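3.2　寝具上における衣類の一時的配置

前節では、洗濯後の衣類が収納されるまでの経路を、乾燥場所、畳む場所、収納場所の三点に分けて整理した。本節では、このうち畳む場所として最も多く用いられていた寝具の上面を取り上げ、衣類がどの位置に、どのような形で置かれるかを検討する。

調査の対象は、Darnach地区の集合住宅に居住する20世帯である。各世帯には、寝室における衣類の扱いについて自由記述の記録を依頼した。回収された記録は222件であり、同一の衣類群について書かれた記録は1件にまとめて数えた。記録用紙の様式は、予備調査で用いたPenner式の配置記録票をもとに、寝室向けに項目を減らしたものである。様式の変更により、家具の寸法に関する欄は省かれている。このため、寝台の大きさと衣類の量との対応については、本節では論じない。

記録に現れる寝具の上面は、大きく2種の使われ方に分かれた。一つは、乾いた衣類をまとめて下ろし、畳む作業の面として使う場合である。もう一つは、畳み終えた衣類を収納まで置いておく面として使う場合である。両者は連続して起こることが多いが、記録の上では区別して記入されていた。作業の面としては寝具の中央が使われ、置いておく面としては縁に近い部分が使われるという記述が目立った。中央で畳み、畳んだものから順に縁へ寄せていくという手順を書いた世帯もある。

縁に近い部分が選ばれる理由として、記録には次のような記述があった。立ったまま手が届くこと、通路側から持ち上げて運べること、就寝までに片づけが終わらなくても中央を空けておけることである。一方で、縁に置いた衣類が落ちる、掛け布団や毛布を直すときに崩れるといった不都合も書かれていた。とくに毛布の下に厚い掛け布団がある場合には、面が傾いて積み重ねが安定しないという。

毛布の状態も配置に関係する。畳む前に毛布を伸ばすかどうかは世帯によって異なり、全体を整えてから始める世帯と、使う部分だけを手で平らにする世帯があった。後者では、平らな部分としわの残る部分が一枚の毛布の上に並ぶことになる。しわの多い側には畳んでいない衣類や小物が置かれやすく、平らな側には畳んだ衣類が積まれやすいと考えられるが、自由記述だけではこの傾向を十分に確かめられなかった。

窓に接した寝台では、窓側の扱いに別の特徴がみられた。窓台やその手前にクッション、ぬいぐるみなどを並べている世帯では、その付近まで衣類を広げることは少なく、衣類は足元側と左右の縁に寄る。壁に接した寝台でも似た記述はあるが、窓際に置かれた品は動かさないものとして扱われる傾向がより強かった。

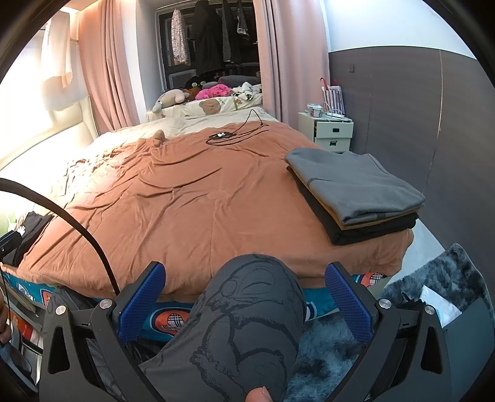
図3.2　寝台上の衣類の配置。右端に畳んだ衣類3点の重なり、左奥の角付近に黒い衣類のまとまりがある。

積み重ねの順序については、明確な規則を記した世帯は少なかった。厚手の衣類を上に置くという記述と下に置くという記述の双方があり、前者は畳み終えた順にそのまま重ねた結果として説明されていた。図3.2の右端の重なりでは、厚手の灰色の衣類が最上段にあり、その下に芥子色がかった茶色の衣類、最下段に黒い衣類がある。黒い衣類は左側と手前側にはみ出しており、三点の端は完全にはそろっていない。ただし、重ねられた順序の理由まで配置から読み取ることはできないため、本研究では上下の位置のみを記録し、意図の分類には用いなかった。

同じ色の衣類をまとめる行動も、記録の中に繰り返し現れる。色による区分は洗濯の段階で行われることが多く、寝具の上ではその区分が引き継がれる場合と、着用者別の区分に組み替えられる場合があった。着用者別に分ける世帯では、寝台の左右を着る人ごとに割り当てるという記述がみられた。

衣類以外の品が同じ面に置かれることも少なくない。記録には、充電用のコード、小型の機器、本、眼鏡などが挙げられていた。図3.2でも、毛布の奥側の中央に細い黒のケーブルが緩く巻かれた状態で置かれ、その端に小さな黒い機器がある。こうした品は収納先が衣類と異なるため、衣類を運び終えた後も寝具の上に残りやすいと推測される。予備調査の段階では衣類以外の品を記入する欄がなく、Testariでの試行後に欄を追加した。

以上の記述をもとに、配置の位置を「中央」「足元側の縁」「左右の縁」「枕側」に区分し、衣類の状態を「畳んだもの」「畳んでいないもの」に分けて集計表を作成した。角に置かれた衣類は、二つの縁のうち距離の近いほうに含めた。距離の差が判断できないものは左右の縁とした。集計にはBralixの表計算様式を使用し、入力後に記録票の原本と照合した。

なお、寝具の色や柄は配置の分類には含めていない。毛布と衣類の色が近い場合に片づけ忘れが生じるという記述も一部にあったが、件数が限られていたため、収納場所までの移動を扱う次節で、置き忘れの事例とあわせて検討する。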